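Ticket 491: arm stops short of the pickup, Pleltton sim
Status: open, priority 2
Component: Billex grasp planner

Great news first: I can finally make this one happen on demand! Load the Jometden kitchen, ask for the teapot, and the planner times out after 22 seconds with the fingers still open. No collision flag, no joint limit warning, just "goal unreachable."

Wrist view and body view, same session:
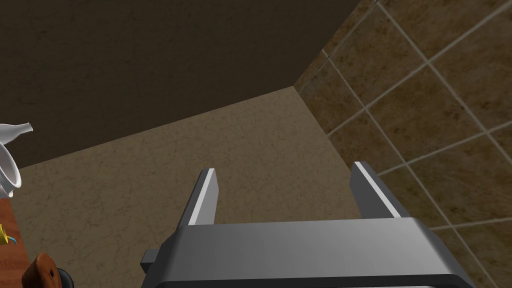
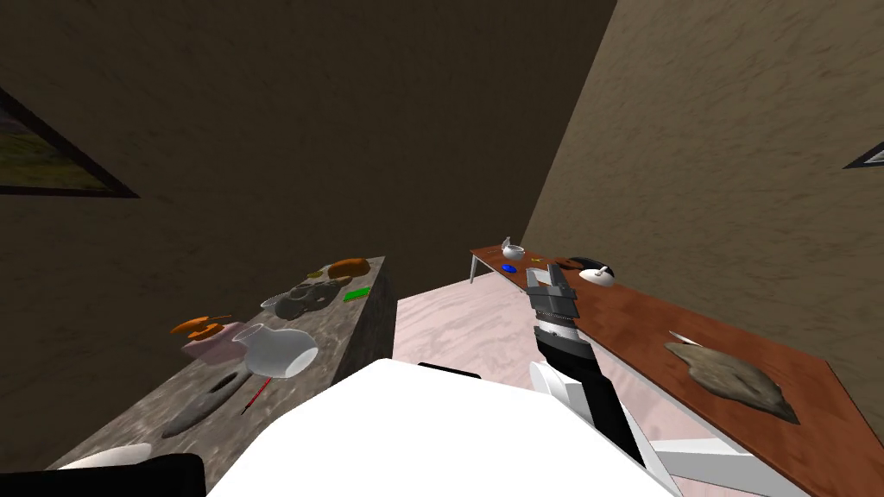
Tried so far:
- restarted the planner: same error
- rolled back to the March build: works in 4 runs out of 4!
- swapped in the Sartori collision meshes: same error

So my money is on the new reach check, and I'm really excited to dig into it. Diff of the two builds is attached. Could someone with a clean install run it on theirs before I start pulling things apart?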